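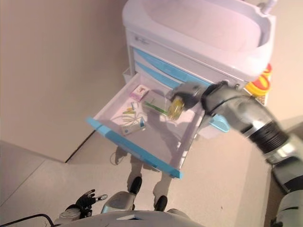

Bralis to supply supply-cart robots to Plasulville clinics under staged purchase plan

PLASULVILLE, 28 April 2019 – Bralis has signed an agreement with the Benedetti clinic group to supply 14 robots for stocking and checking medical carts. The purchase will be spread over two budget years.

The robots walk on two legs and use two arms to open cart drawers and handle small items such as rolls of tape and boxed supplies. They are built to work with the drawer carts Benedetti already owns, so the group has set aside no money for new furniture.

Benedetti runs 19 clinics and has 1,010 carts on its equipment register. Restocking is now done by nursing and stores staff at the end of each shift. The group's equipment plan calls for the robots to take over night restocking at its larger sites first. Staff will continue to handle medicines and sharps.

Under the agreement, Benedetti will pay 40 per cent of the price on delivery of the first units and the balance in instalments. Servicing, spare grippers and software updates are covered by a separate yearly fee, which the group has moved into its operating budget. Either party may stop the program after the first stage.

Tenel, the group's stores management contractor, will connect the robots to its stock records and train clinic staff. Sites have been asked to check doorway widths, floor surfaces and charging points before a delivery date is set.

The price of the agreement was not disclosed.

Clinics and health services planning equipment purchases can request a costing guide from the Bralis sales office in Plasulville.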